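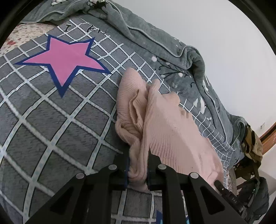

Slide 1. Keeping the Wondanon pair alive

Say hello, check the clicker, drink water. The talk is on looking after one set of hand-held grippers between sessions. If anyone came for the learning part, the learning part is across the hall and has better coffee.

Point at the fold of pink cloth on screen. Ribbed knit is what wears us out. Rigid objects are polite to a gripper. Knit gives, the fingers close further than planned, and every bit of slop in the linkage shows up at the tips.

Slide 2. What wears, in the order we found out

Pads first. The blue strips on the inner faces of the fingers pick up lint and go slick long before they look bad. At Brurgate we wipe them every 64 grasps with a damp cloth and let them dry in the open. No solvent. We tried solvent. The pads left us.

Pivot pins second. A pin that has walked out by the thickness of a fingernail is enough to make one finger arrive late. Push each pin with a thumb. If it moves, the clip behind it is tired, so swap the clip and leave the pin alone.

Linkages last. They rarely break. They collect thread in the joints, and then everybody says the spring is weak. (Pause here. Somebody in the room has ordered springs.)

Slide 3. Setting up before a session

Close both fingers on a strip of printer paper and pull. It should drag along the whole pad. If it slides out at the tip and sticks at the root, the pad is on crooked. Peel it and start over – pressing harder does nothing, as I have proved several times.

Open and close ten times with nothing in the jaws and listen. A click is a pin. A scrape is thread. Silence is fine, or you have the wrong one in your hand.

Wipe the lens last, after your fingers have finished touching everything else.

The checklist is one page. The Wirkier manual is longer and spends most of itself on the carrying case.

Slide 4. Two tools, one shirt 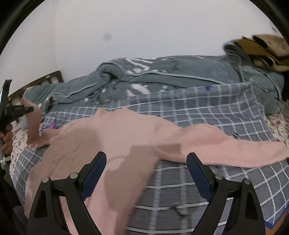
How often do the pads need replacing?
Ours come off at 935 grasps on knitwear, or sooner if the paper pull fails. Change both pads on a gripper together so the two faces match.

Slide 5. Matching the pair

With cloth between two people's worth of tools, or one person's two hands, the grippers need to feel the same. If one takes more squeeze than the other, the operator makes up for it without noticing, and that ends up in the data.

We hang a 400 gram weight in a cotton loop from each one and note how far the trigger is pulled when the loop stops slipping. Write it on tape on the handle. Numbers in the log get read in June. Numbers on the handle get read today.

Slide 6. The log

Show the spreadsheet quickly. Row 31 says "fixed itself." Let them enjoy that, then say it was thread.

The Ó Dubhghaill bench has spare clips in the second drawer. Please put the lid back on the box.

Take questions. If it's the spring question, go back to slide 2.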